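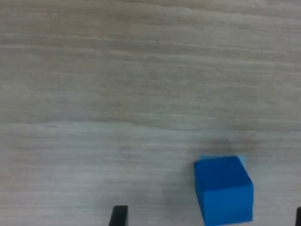 The Tustance mill is forty minutes from the nearest train station, and the last part of the drive is along the river on a road that floods most springs. I went to the fall open day on November 2, 2019, mostly to find out whether it was worth buying lumber directly from them. I build tables and the occasional bench, and I had been ordering from a dealer without ever seeing how the boards were cut or dried.

Parking was in a field next to the log yard. A woman in a yellow vest gave me a paper wristband and a sheet with the tour times. Tours left every hour, with a limit of eight people, and the 10:00 was already full. I signed up for the 11:00 and spent the wait in the log yard, where visitors could walk anywhere outside the ropes.

The logs are sorted by species and then by diameter. Most of what I saw was ash, white oak and soft maple, with a smaller pile of sycamore at the back. The ends are painted with wax as soon as they come in. I had always assumed the colored paint on board ends was a grading mark, and on the boards it sometimes is, but on the logs it is there to slow down the drying so the ends don't split. The ash pile was by far the largest. I heard the same explanation from two different people during the day: landowners are cutting ash before the borer gets to it, and the mill is taking as much as it can handle.

The 11:00 tour was led by Morag Shearer, who has run the sawing side of the business for a long time and before that worked on a mill in Scotland. She handed out ear protection and went over the rules, then took us straight to the headsaw. They run a band mill. The blade is changed every four hours, or sooner if it hits metal. She had a coffee can of things the blades have found over the years: fence staples, a horseshoe, a porcelain insulator, and a good number of bullets. Logs from yard trees and fence lines go past a metal detector first, and she said some loads are turned away at the gate.

We watched them open up an oak log. The sawyer sits in a cab and turns the log between cuts to keep the best faces clear. It took less than five minutes from the first cut to the last board. Someone asked about quartersawing, and Morag explained it with a short piece of log that had been cut into wedges and put back together with a rubber band. You get less usable wood out of the log and it takes longer, so the price goes up. In return the boards stay flatter. She said most customers who ask for quartersawn stock want it for the look, and that for a tabletop of normal width, flatsawn boards dried properly would give them no trouble.

The drying sheds were the part I had come for. Fresh boards are stacked outdoors under a roof with thin sticks between the layers, and they stay there for months. The sticks all have to line up, one above the other, or the boards take on a wave that never comes out. After air drying, the stacks go into one of two kilns. The older kiln is a dehumidification unit, and the newer one was put in this May. It holds 2000 board feet more than the old one, and it logs temperature and moisture on a screen by the door. We were allowed to stand in the doorway while it was shut down between loads. It smelled strongly of vinegar, from the oak that had been in there.

Folasade Adeyemi looks after the kilns, and she took over the tour at that point. She was the best speaker of the day. She had two boards from the same ash log, one dried on a normal schedule and one dried too fast on purpose, and she ran both through a small bandsaw. The first came apart into two flat pieces. The second pinched the blade right away and the two halves curled toward each other. That is case hardening, and you can't see it from the outside of the board. I have had boards do this in my shop and blamed my saw.

She also talked about color. Ash and maple can turn gray inside if they sit too long in warm weather before drying, and customers send boards back over it. Her advice for anyone buying pale wood was to plane a small patch before paying, and to look at the patch near a window, since rough lumber all looks about the same under shop lights. The mill will run a pass over a board at no charge if you ask at the counter. I asked, later on, and they did it without any fuss.

Lunch was a food truck and a tent with picnic tables. Chili was the only hot food left by 12:30. The coffee ran out at one point and came back half an hour later. If you go with children, bring something for them to eat.

After lunch there were demonstrations in the big shed. The schedule on the sheet was off by a half hour, so I missed most of the one on chain saw sharpening. I did see these:

Finishing pale woods. The presenter was from Ekwueme, a small furniture shop that buys nearly all its ash from the mill. He had a row of sample boards with different finishes. Plain oil made the ash go quite yellow. A water-based finish left it close to the raw color, and a thin coat of white-tinted oil under it made it a little cooler. He sands to 180 grit and stops, and he raises the grain with a damp sponge before the last sanding. He wouldn't recommend bleaching for a table that gets daily use.

Slab flattening. This was a router sled on two rails, and a lot of dust. It drew the biggest crowd. It works, but it took most of an hour to do one side of a sycamore slab, and for the money I would pay the mill to do it on their wide planer.

Moisture meters. A table with four types of meter to try on the same board. The two pin meters agreed with each other closely. The pinless ones read lower until someone changed the species setting.

A vendor in the corner was selling a hard wax oil called Grisimia. I bought a small can to test on scrap and haven't opened it yet.

The sales barn was open all afternoon with a discount on anything in the short bins. Prices for full boards were lower than my dealer's for ash and soft maple and about equal for white oak. Delivery is the catch. Inside the county it is a flat fee, and past that they charge by the mile with a minimum order of 200 board feet. Most people making one table will need to bring a truck or a roof rack. The staff will cut boards to length for transport if you mark them yourself.

I came home with enough ash for a kitchen table, all from one log, with the boards still numbered in order. Morag chalked the numbers on herself while I was waiting to pay. I had not thought to ask for boards in sequence, and for a wide top it makes matching the grain a lot easier.

A few practical notes for anyone planning to go. The road sign for the mill is small, and the turn comes right after the Tirnthorpe feed store – if you reach the bridge, you have gone too far. Wear boots, because the log yard was mud from one end to the other. Entry was free and so was parking. The restrooms are portable ones near the gate, plus one indoors behind the office that is wheelchair accessible. The tour route has gravel and two sets of steps, and the woman at the gate told me they can arrange a shorter route on flat ground with a call ahead.

According to the sheet, 880 people came through at the spring open day. It felt quieter than that to me, except around the slab demonstration. The next one is planned for May, and the sawing tours can be reserved by phone starting a month before. I would take the earliest slot, then go to the sales barn before lunch, as the wide boards were mostly gone by two.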